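Section 4. Setting Up the Table Task

Trellham Robotics Club, Arm Group Handbook

This section explains how to prepare the arm for the table task, from the first power-on until the first saved run. Please read Section 3 (Mounting the Arm) before you begin. The instructions are for students who work in pairs. One student sits at the keyboard and the other one stands at the stop button. You should change places after every session.

4.1 Before you switch on

1. Check that both table clamps are tight. Try to move the base with your hand. If it moves, go back to Section 3.

2. Put the stop button on the side of the table where the second student will stand. The cable must not cross the working area.

3. Tie back long hair and take off scarves and lanyards.

4. Clear the working area. Bags and drink bottles go on the shelf by the door.

5. Connect the wrist camera cable to the black port, and the arm cable to the grey port. Make a loose loop at the elbow so that the cable can follow when the joint turns.

Caution: Do not connect or disconnect the arm cable when the power is on. We lost one Boateng controller in this way and the repair took until December.

4.2 Starting the arm

1. Pull out the stop button.

2. Turn on the power supply and wait for the steady green light on the base. A blinking light means that the arm has not found its home position. Turn off, move the arm by hand near to the rest pose, and try again.

3. On the laptop, open Protley and choose the profile "Table 2". Do not use the profile "Table 1", as it has the old joint limits.

4. Press Home. The arm will rise slowly and then fold. Keep your hands off the table until it has finished.

5. Set the speed to Slow. New members stay on Slow until Uthai Sitthichai or another group leader has signed their training card.

Note: If Protley asks to update, answer Later. Updates are done by the group leaders so that all laptops keep the same version.

4.3 Placing the dish and checking the wrist view

The table task uses one dish at a time. For the first exercise the dish is always empty. The purpose is to teach the arm to go to the rim from above, and food or small objects would only make this harder to judge.

1. Place the dish flat on the table, inside the reach of the arm. Press on it lightly to be sure that it does not rock.

2. In Protley, open the Camera tab and choose Wrist.

3. Move the arm to the pose "Look Down". Use the arrow keys for small corrections.

4. Compare your live view with the reference view. It does not need to be the same, but the rim must make a clear line against the wood. 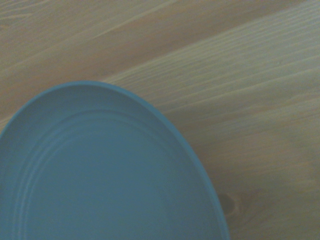
Figure 4.1 Wrist view at close distance, with part of the rim in view.

5. If you see only the inside of the dish and no rim, raise the arm in small steps until the rim comes back.

6. If the view is blurred everywhere, clean the lens with the dry cloth from the camera box. Do not use paper towel.

Note: The marks in the wood can help you. If you find a knot near the dish, write its position in your notebook. It is then easier to put the dish back in the same place after a break.

4.4 Setting the exposure

The automatic exposure must be off during recording. When it is on, the brightness changes while the arm is moving, and the colour filter loses the dish for a moment.

1. In the Camera tab, remove the tick from Auto.

2. Type 2000 in the Exposure box and press Enter.

3. If the picture is too dark to see the grain of the wood, increase the value little by little. Do not go over 4000. Above this value the video becomes slow and the arm reacts too late.

4. Close the blinds if there is direct sun on the table.

5. Write the final value on your run sheet. 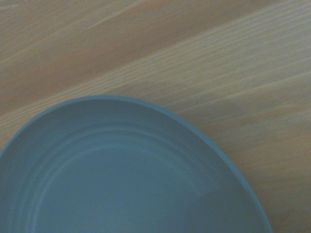 The colour filter should be adjusted only after the exposure is fixed. Open the Filter tab and move the two sliders until the dish is white in the mask and the table is black. Check the flat base of the dish with special care, because plastic can shine there. With the teal dish we had a soft pale patch toward the right side of the base, a bit lighter and greener than the rest, and a filter that is too narrow will make a hole in the mask at such a place. Widen the filter slowly until the hole is closed. Stop if parts of the table begin to turn white.

Caution: Save your filter under your own name. Do not write over the file "default". Other pairs need it.

4.5 Recording the first run

1. Tell your partner "ready" and wait for the answer "ready at stop".

2. Press Record, then Start.

3. Let the arm make its full approach. Do not touch the dish or the table during this time.

4. When the arm has returned to the rest pose, press Stop Recording.

5. Give the run a name made of your initials and the run number, for example GH-21.

6. Play the run one time from the beginning. If the view freezes or the rim disappears for a long time, mark the run as Bad and record again. Please do not delete bad runs. We use them when we discuss errors at the club meeting.

Caution: If the gripper touches the dish with force or pushes it along the table, press the stop button first and talk after.

4.6 Finishing the session

1. Send the arm to the rest pose and turn off the power supply.

2. Press in the stop button and leave it in.

3. Copy your runs to the club drive, in the folder Trorville. This is the name of our competition entry, and all runs for the table task are kept together there.

4. Return the dish and the cloth to the box.

5. Sign the run sheet, both partners.

Questions about this section can be given to Ghazala Hayat at the club meeting or written on the last page of the run sheet.

Section last changed: 25 September 2020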